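Clamus opens Thursday job club in Surkthorpe

Print this story | E-mail this story

Jobseekers in Surkthorpe have a new place to turn! Careers charity Clamus opened its free Thursday job club this week, and 19 people came through the door before lunch.

The club offers help with résumés, practice interviews and one-on-one career advice for anyone over 16. 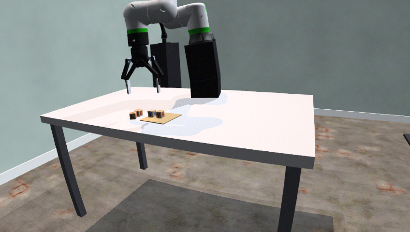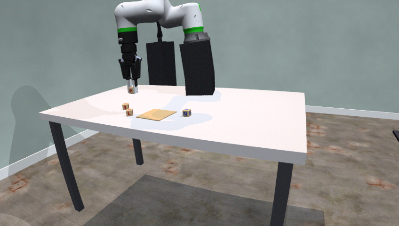 Robot arm and table, two views.

"People walked in nervous and left with a plan," said club manager Nawal Chraibi. "I couldn't be happier with that first morning."

Clamus supported 1,945 people last year, and almost 125 of them found work in their first month. Eight local employers, Ashour among them, have already agreed to hold mock interviews.

Last updated: Thursday, 4:10 p.m.

Comments

Radosław Szczepańska: Great news, my son is going next week!

jojo_m: Is there parking?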